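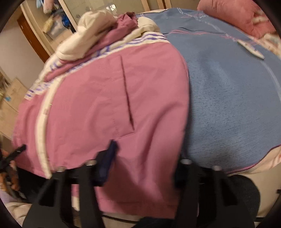 The pink jacket with the cream hood, spread out on the blue blanket.

I finally went through the bedroom wardrobe before the move to Justville, and since my sister keeps asking what's coming with us and what isn't, I'm writing it all down for her (hi, Tumaini!).

The jacket stays in the family, no argument. I love that band of purple stripes and lettering across the shoulders, and the white trim down the side. There are a few frayed threads at the top by the hood, so I want to sit down with a needle before it goes to my niece in December. She's 10 now and growing like a weed, so fingers crossed on the sleeves!

Folding is where I slow down. I do everything on the bed, because the dresser top is covered in boxes and my back won't put up with the floor anymore. Pinks in one bag, school things in another, and anything that hasn't been worn in two winters goes to the thrift store on Mfinanga Street.

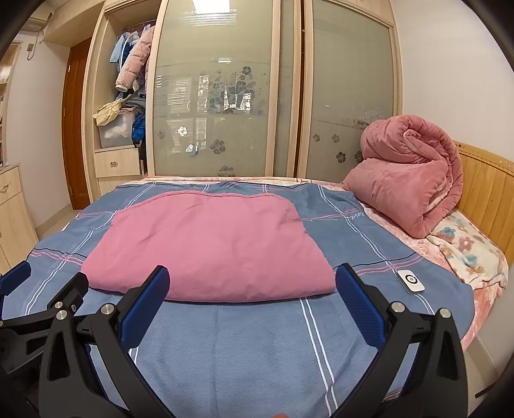
I like soft things folded wide and low so they sit flat in the suitcase, with the gathered edges on top where they won't get squashed. My mother rolled everything, and we've been having that argument for 14 years (she's wrong, but her suitcases do close).

The checked bedding with "Love" on it is coming too. It gets stripped last, on the morning we leave, and goes straight into the car with the pillows.

Kitchen next. Pray for me!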